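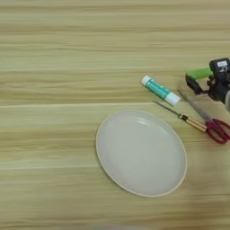 ## 4. Shared Tables and the Limits of the "Put-Away" Account

**Figure 7.** A white plate and a glue stick on a light wooden tabletop.

Much of the writing on household clutter treats the table as a surface with one proper use and a set of intruders. On this view a plate belongs and a glue stick does not, and a table holding both is waiting to be cleared. We call this the put-away account. It is popular in advice books and it shaped the first Durkham survey, from which our own coding sheet was adapted. We were doubtful of it when we began and we are more doubtful now, although the evidence against it is weaker than we would like.

Figure 7 shows the kind of surface at issue. Under the Durkham rules it would be scored as "mixed, low load," with the plate entered under dining and the glue stick under craft or office. Neither entry is hard to make. The trouble starts with the next column, where the coder must say which item is out of place. The rules assume that dining is the main use of any table large enough to eat at, so the glue stick is marked as the stray. Nothing in the figure supports that choice. The plate is empty, and an empty plate may be left from a meal, set out for one, or put to some other use altogether. Plates get used to hold buttons, beads and paper scraps. A coder who sees only the surface cannot tell these cases apart and, in our opinion, should not be asked to.

### 4.1 What the coders did

The full set held 2941 table records from homes in Durkham and Istilbridge, gathered from February onward. Coders worked from the images alone and did not see the household forms. We drew 600 records for double coding. Agreement on what the objects were was good enough that we do not dwell on it. Agreement on which object was the stray was poor, and it was poorest for small desk supplies next to tableware. Pens, tape, scissors and glue sticks were called strays by one coder and left unmarked by the other, often with no note to explain the difference.

It would be easy to blame training. We held a second session, gave out a longer guide with 14 worked cases, and had the same records coded again. The gap narrowed a little. We do not take much comfort from this, because the longer guide simply told the coders more firmly what to assume. Two people who have been handed the same guess will agree more often, and the guess is no better for it.

### 4.2 The Csizmadia index

The Csizmadia index is meant to get around the problem by dropping the idea of a stray and scoring the distance between kinds of use. A plate beside a fork scores low. A plate beside a glue stick scores high. The index is tidy to compute and has been taken up quickly, perhaps too quickly.

Our objection is to the table of distances behind it. Dining and craft are placed far apart on the grounds that their supplies are stored in different rooms. That may hold in a large house. In many of the Istilbridge homes, by the household forms, one table did for meals, homework and bills, and the drawer nearest to it held cutlery at one side and stationery at the other. For such a home, the pairing in Figure 7 is about as ordinary as salt and pepper. The index would still score it as disordered – and would go on doing so however the household felt about it.

We also tried weighting the index by how much bare surface was left. This helped with crowded tables and did almost nothing for sparse ones. A table with a great deal of open wood and two unrelated objects kept a high score, and we doubt that most people walking past would call it untidy.

### 4.3 What can be kept

We kept the object entries and dropped the stray column from the main analysis. The Luvar storage checklist, which asks households where each kind of item is normally returned, was used in its place where forms had been filled in. It has faults of its own. People report the drawer they would like to use, and several forms listed a "craft box" that appears nowhere else in the same household's answers. Even so, a doubtful answer from the person who owns the glue stick seems a better starting point than a confident one from somebody who has seen only the tabletop.

Readers who want a single clutter score will find this unsatisfying. The scores are given in the appendix for comparison with earlier work, and we advise against ranking homes by them. Section 5 turns to crowded surfaces, where the put-away account does somewhat better.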